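Wool Care Guidance Updated for Members

The Weren Textile Guild has revised its guidance on the home care of wool garments. The new edition replaces the leaflet issued in 2000 and was prepared by Glória Serrano and Hélder Henriques of the Fiber Standards Office.

Members are advised to wash untreated wool by hand in cool water, to avoid wringing, and to dry garments flat. Machine washing should be limited to items whose care label permits it.

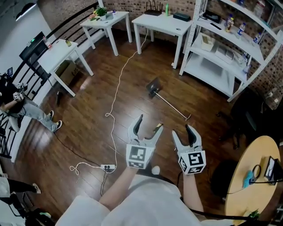
Two hand-held grippers over a dark wooden floor.

The office received 464 replies to its member survey in April. Felting and shrinkage were the most frequent complaints, followed by moth damage in storage.

Printed copies are available from the Guild library in bundles of 20. Requests may be addressed to Lilibeth Evangelista before noon on Friday.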